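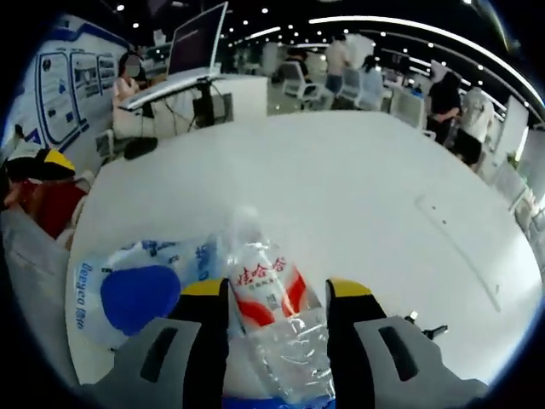

The Nillemcombe Trail Club met on Saturday, September 26, 2026, and opened with the best news of the season: the river path is walkable from end to end again! We gave ourselves a round of applause and got going. The September work day cleared the last of the fallen brush below the old mill, and the steps at Sutcliffe Landing are back in use. Water was the first thing to settle for the fall walk. Plain plastic bottles like the Wahaha one with the red and white label, lying on its side on the white table, are fine to carry, but everybody would love to see fewer of them going home in our trash bags. We agreed to ask walkers to bring something they can refill, and to put a big water jug at each rest stop.

Minutes of the last meeting
Read and approved with one fix: the footbridge at Mukus is closed to horses only. Walkers have been free to use it the whole time.

Money
The club has $2,000 in the trail fund after paying for gravel. The new trail maps will cost $500 to print, and this was approved on a show of hands. The maps look wonderful, and the contour lines are finally dark enough to read in the woods.

Fall walk
Sign-ups stand at 28, our best ever for a first week. The long route goes up through Windevar Woods and comes back along the creek. The short route stays on the river path, with strollers welcome as far as the landing. Both start from the lower parking lot. We talked for a good while about whether the long route should go clockwise, and it will, mostly for the view coming down off the ridge (it really is something in late color). Dogs on leashes, please, all the way around.

Signs
Old posts on the Mukus side are leaning again. We still have 20 new markers in storage, painted and ready, and we'd like them up before the leaves come down. Anyone with a post-hole digger, bring it!

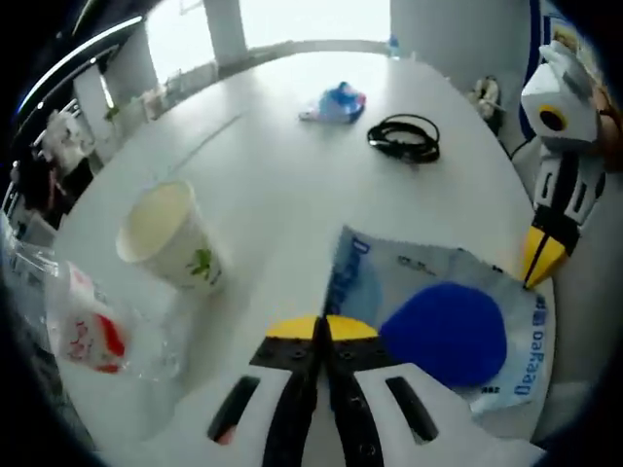

Bird list
The kingfisher is back below the landing, and a pair of wood ducks has been seen at Windevar Pond. The list will be pinned up at the trailhead with a pencil on a string so walkers can add to it.

Other business
A request came in for a bench at the top of the ridge. Lots of support for this one. Wood or stone was left open, and we'll look at prices next time.

Still to do
Send the map to the printer.
Borrow water jugs.
Check the Mukus steps after the next heavy rain.

Meeting closed at noon, and several of us went straight out to walk the river path.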